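Skunine Outdoor Display Trial
Progress report to the Lement Fund, second period

Summary

The trial is running, the money is mostly where we said it would be, and I am less convinced by the product than I was when we applied. The supplier, Pumphrey, describes its panel as readable in any daylight. On the evidence so far I would say it is readable in most daylight, by people standing more or less in front of it. Whether that is good enough for a ferry landing is the question the rest of the grant ought to answer.

What has been done

The panels are up at Drondale, on the landing side, and have been running since before the August timetable change. There are 6 of them. Four are the sealed marine type and two are ordinary indoor panels in a third-party housing, which we added as a comparison after the Fund asked what the extra cost was buying. It was a fair question and we should have thought of it ourselves.

We have logged 1,117 hours of running time across the set. That is less than planned. The power supply to the landing was off for longer than we had been told it would be, and the logging stopped each time without restarting itself. We have now changed the settings so that it does restart, but the lost hours are lost and I have not tried to fill them in by estimate.

Readability

Staff took readings at the start and end of each shift, using the same printed card and the same marked spot on the ground. Of 100 checks, 63 were scored as fully readable from that spot. Pumphrey has suggested that the remainder were down to the angle of the mounts. Some of them may well have been. But the mounts were fitted to Pumphrey's own drawing, and a landing is not a place where people stand still at the correct height. 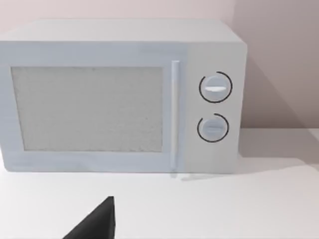
The low evening sun is the worst of it. Between six and seven the two panels facing west wash out badly, and turning the backlight up makes little difference apart from the heat. An optically bonded version was promised for comparison and has not arrived. I have asked for a delivery date twice and been sent a brochure.

Sealing and condensation

Better news, with a caution. None of the sealed panels has let in water that we can find. One of the two indoor panels has a patch of mist in the lower corner of its housing that comes and goes. The supplier would like us to call this proof. We have not yet had a winter, and I would sooner wait for one before saying anything of the kind.

Salt is a nuisance on all of them. The anti-glare coating holds on to it, and wiping it dry leaves smears that are worse than the salt. Rinsing with fresh water works, but there is no tap on the landing, so somebody has to carry it down. This was not in the running costs and it should be.

Spending

Equipment came in as quoted. Fitting went over, mainly on cable runs, and we have covered that from the travel line, which was generous. We are not asking for more money in this period. If the bonded panel does turn up late, we may ask to move its fitting cost into the next one.

Next period

- Re-angle the west-facing mounts and repeat the evening checks, with the old scores kept separate.
- Add a second marked spot off to one side, at wheelchair height.
- Record rinsing time properly, per visit.
- Get the bonded panel, or take it out of the plan and say so.

I would also ask the Fund not to quote the readability score in its newsletter yet - it comes from one site, one season and one card, and it will be read as more than that.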